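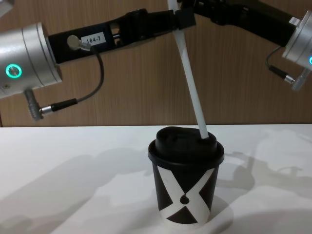
The black paper cup and the long white straw-like rod, on the white table.

Subject: Re: [cups-and-lids] Straws for tall takeaway cups
From: Ghazal Nikzad
Date: July 27, 2025

Dear all,

Thank you for the answers to my first message. I quote Parviz below, so that people who joined the list later can follow.

Parviz Mahmoudi wrote:
> Before you order anything, please decide which cup you keep. In March
> we changed cup and straw in the same week at Safavi, and then we could
> not say which of the two the guests were complaining about. Also, a
> long straw is good in a tall cup with much ice, but in a small coffee
> cup it stands up too high and it falls to one side when the cup is
> half empty. Have you tried it with no lid first? And what do you do
> for people who do not want a straw at all?
>
> Parviz

Parviz, you are right about the order of decisions. We keep the black cup. I like how it looks on a white table, and our customers at the kiosk know it already. So the question is only the straw and the lid.

I did try without a lid first, as you suggest. The straw leans on the rim and moves when one walks with the cup. For drinking at the table this is no problem. For the street I would not give it to anybody. Two of our regular customers told me the same thing in other words, and one of them was not so polite!

About the length: I bought one box of 40 from Vondus, only the long white ones. They are too long for coffee, I agree with you. A shorter one must exist, but the shop near us sells it only in colors, and I do not want pink straws in black cups. If somebody on the list knows a supplier for short white straws in small boxes, please write to me. I do not need a thousand pieces -- I have one shelf under the counter and it is already full of napkins.

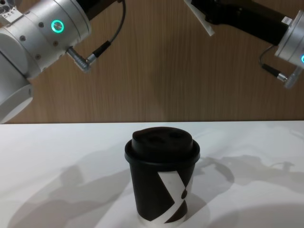 1. Lid or no lid

I now put the lid on every cup that leaves the kiosk, and I ask about the straw only when the drink is cold. For a hot drink I do not offer it. My sister thinks I should put the straws in a glass on the counter so that people take one alone, but then children take 8 at once.

2. Where to put the cup down

Parviz asked me this in private and I answer here. We set each cup on the table by the wall and call the name. I leave free space at the sides, then people do not push it with a sleeve.

3. Price

The lid and the cup come from two different sellers for us, and I still do not know if this is clever. Does anyone buy them as a set? I wrote to Promier and I wait for the answer. When I have it I will send it to the list.

Best regards from the kiosk,
Ghazal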